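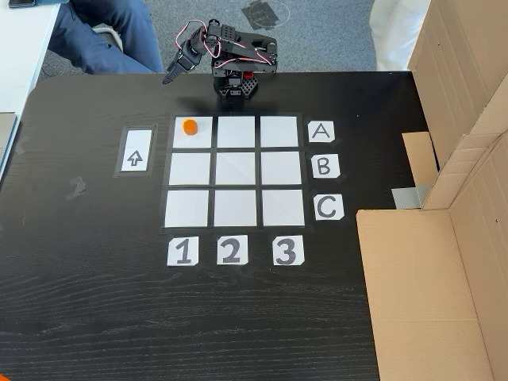 Making a Labeled Three-by-Three Tabletop Grid from Paper and Tape

A labeled grid gives every position on a table a short name. "B2" can be called across a room, written on a score sheet or entered in a log, and it means the same square each time. The grid covered on this page has nine white paper squares, black tape between them, letters for the rows and numerals for the columns. It suits placement games, sorting exercises, turn-based games such as tic-tac-toe, and any other activity in which small blocks are moved from one known position to another.

Materials

White paper, 300 gsm if available
Black cloth tape or matte black vinyl tape
Black marker, chisel tip
Steel ruler and craft knife
Cutting mat
Removable adhesive putty or double-sided tape
Small blocks in a color that contrasts with white

Heavy paper lies flatter than copier paper and does not show the table through it. Glossy tape works but picks up reflections from overhead lights.

Step 1. Choose the square size

Measure the largest piece that will be used. The side of each square should be at least 2 times the widest dimension of that piece. For a hexagonal block, measure corner to corner, not flat to flat. If pieces will be lifted from above with tongs or fingers, add clearance on all sides. Write the final dimension down before cutting.

Step 2. Cut the squares

Mark all nine squares on the sheets first, then cut. Stack the finished squares and tap the edges against the table. Any square that stands out from the stack should be trimmed or recut. An error that is hard to see in one square becomes obvious when three are laid in a row.

Step 3. Lay out the grid

Clean the tabletop and let it dry. Place the center square first and fix it with a small amount of putty at the middle. Work outward from it: the four squares that share a side with the center, then the four corners. The gap between squares should be slightly narrower than the tape, so that the tape overlaps the paper on both sides and holds it down.

Check both diagonals of the complete layout with the ruler. If they differ, the grid is skewed. Shift the corner squares until the measurements match.

Step 4. Tape the lines

Run the two vertical strips first, full length, then the two horizontal strips. Do not stretch the tape. Stretched vinyl shrinks back over the following days and pulls the paper with it. Press down from the middle of each strip toward the ends.

Finish with the outer border. A border built up from several layers gives the grid a low edge, and small pieces that slide will often stop against it. On a dark table the border also hides uneven paper edges.

Step 5. Label rows and columns

Cut six paper labels. Letter three of them A, B and C, and number the others 1, 2 and 3. Hand-drawn capitals are fine if the strokes are thick. Clip the corners of the labels slightly, as sharp corners lift first.

Put the letters to the right of the rows, with A at the far row and C at the near row. Put the numerals below the columns, left to right. Users sitting at the near side then read the numerals upright and directly in front of them. A block in the far left square is at A1, and the near right square is C3.

Small tilts in the labels do not matter. What matters is that each label is clearly closer to its own row or column than to the next one.

Step 6. Test

Have one person call positions while another places a block. Valentina Ledesma, who uses a grid of this type for a Thursday games group in Deldale, runs through all nine positions in mixed order before the first session. If a user hesitates between two rows, the labels are too small or too far from the squares.

Maintenance

Replace single squares when they become marked - slit the tape along the edge, lift the old paper and retape that side. Dust the tape lines with a dry cloth. Water will get under the paper.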